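Chapter 7
Doorways, Halls and the Space Between Rooms

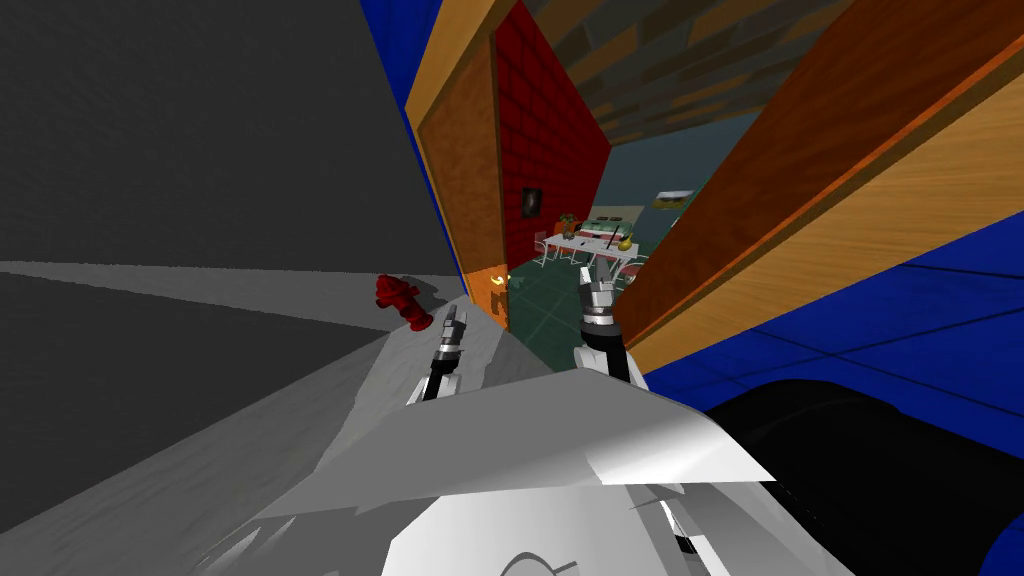
7.1 Why Circulation Space Matters

Every building has two kinds of floor area. The first is the area people come for: bedrooms, classrooms, offices, shops. The second is the area people use to get there. Halls, landings, stairs and doorways belong to this second group, and designers call it circulation space.

Beginning students often draw the main rooms first and fit the halls into whatever is left. The result is usually a plan with long, dark corridors and doors that hit each other when opened. In this chapter you will learn to plan circulation at the same time as the rooms it serves.

Consider the Kimar house, a small single-story home you first met in Chapter 3. In its original plan, 300 square feet went to halls and entries. The owners wanted a larger kitchen but could not build outward on their lot. By moving two doors and joining the entry to the dining area, the designer found the extra space inside the existing walls. No room got smaller.

7.2 Terms Used in This Chapter

Clear width. The open distance a person can pass through, measured from the face of the open door to the stop on the opposite side of the frame. It is always less than the width of the door itself.

Swing. The area of floor a hinged door passes over as it opens. Nothing should be placed in the swing, and two swings should not overlap.

Threshold. The strip or line at the bottom of a doorway where one floor meets another. A raised threshold can trip people and stop wheels.

Sight line. A straight line from a person's eye to whatever can be seen through an opening. Sight lines decide how private a room feels - a bathroom door facing a dining table is a common mistake.

7.3 Measuring an Existing Hall

Before you change a plan, measure what is there. Take the width of the hall at both ends and in the middle. Old walls are seldom straight, and the narrowest reading is the one that counts. Write down the height of each opening and the side on which each door is hinged. Note light switches too, as they often end up behind a door after a remodel.

In Exercise 7A you will work from the plan of the Khaemba Library, where one hall, 44 feet long, serves every public room. Keep your drawing. You will need it again in Section 7.6, when we turn to stairs.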